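Ticket: Bedroom outlet circuit drops out in the evening
Status: Closed
Updated in May
Posted by the Goston building desk

Reported problem

Tenant in the Farura block reports that the bedroom outlets lose power between 7 and 9 p.m. Lights stay on. The breaker in the hall panel does not trip. Power returns without anyone touching the panel. The outlets affected are the pair behind the bed, the one by the nightstand and the one under the window. The hall outlet, fed from the same breaker, is not affected.

Equipment on the circuit

Panel: Sawatzky, original to the building.
Breaker: position 8, single pole, feeds the hall outlet first and then the bedroom.
Loads: bedside lamp, phone charger, Skinimel oil-filled heater on a plug-in timer.

Log

Step 1. Checked the breaker for heat and discoloration. None found. Torqued the terminal screw to the value on the panel label. It took no noticeable movement. Fault came back the same evening.

Step 2. Asked the tenant to run one evening without the heater. No dropout. Ran the next evening with the heater only, lamp and charger unplugged. Dropout after around 100 minutes. The fault follows load, so a timer fault was considered first. Plugged the heater in directly with no timer. Dropout again, slightly sooner.

Step 3. Meter reading at the hall outlet during a dropout: normal line voltage. Reading at the first bedroom outlet: 4 volts, drifting. The break is therefore between those two points. An open neutral was suspected but hot to ground at the bedroom outlet was also low, which puts the fault on the hot side.

Step 4. Breaker off, circuit proved dead, hall outlet pulled. The feed to the bedroom leaves from the back of this device. It was wired with push-in connections on both hot conductors. The outgoing one came free with a light tug. Insulation browned for a short length behind the strip. The contact was most likely opening as it warmed and closing again once the load had dropped and the device cooled. This would also explain why the breaker never tripped - the current was always inside its rating.

Step 5. Cut back the conductors to clean copper. Replaced the hall outlet with a screw-terminal type. Spliced the hots and added a pigtail to the device, so the bedroom feed no longer passes through the outlet. Did the same on the neutral side.

Step 6. Opened the four bedroom outlets. Two had push-in connections and were moved to the screws. No heat damage. Covers refitted, furniture put back against the wall.

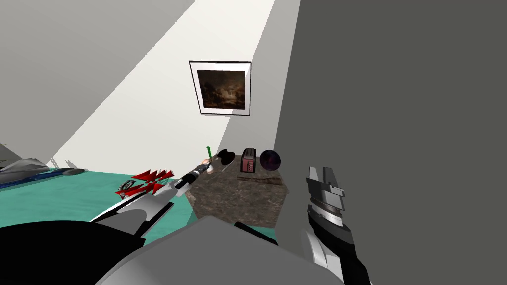 Step 7. Load test with the heater on high for 180 minutes, lamp and charger also connected. Voltage at the last outlet held steady. Hall outlet cover was cool to the hand at the end.

Resolution

Loose push-in connection at the upstream outlet. Repaired as in steps 5 and 6. Tenant confirmed no dropouts over the following two weeks. Heater and timer returned to normal use.

Follow-up

Other units in the Farura block were wired at the same time and may have the same devices. If a similar report comes in, pull the hall outlet before spending time at the panel. The panel directory has been corrected - position 8 was labeled "hall" only.

Last updated: May
Goston building desk - Contact us - Back to top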